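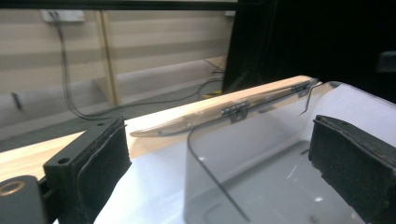 Hello again from Braltbridge! I know I promised you a short one after the December letter (which ran on and on, sorry), so I'll try to stick to the one thing everybody has been writing in about, the smokehouse weekend.

We're doing it again, and we're doing it at Condine Farm this time, down by the creek where the ground stays flat enough for the big racks. If you came last year you'll remember the wind. The barn at Condine blocks most of it, and there's a long covered porch for the brining tables, so I'm feeling good about the trout. We'll cure it the first evening, hang it overnight, and have it over applewood by breakfast — you'll want to be up early for that part, coffee is on us.

The second day is all about sausage. I've been working on a garlic and fennel one since the fall, and I think it's finally ready to share with people who aren't related to me. You'll grind, season, stuff and link your own batch and take home 5 pounds of it, so please bring a cooler. A real one! Those thin grocery bags don't hold up on the drive back.

Dresia Bakery is sending rye loaves and those little seeded rolls, and the folks at Tuhumury Cider are bringing two kegs, one dry and one not so dry. Supper both nights is included, and there's a vegetable pot going for anyone who needs a break from meat (I usually do by then).

We have 16 places and the list opens to newsletter readers first. Tent camping is fine in the lower field. Dogs, I'm afraid, have to stay home — too much fish hanging at nose height.

To get on the list, just reply to this letter with your name and how many are coming, and tell me if you'd like the beginner knife session on the first afternoon. I'll send directions and the packing list once your spot is set.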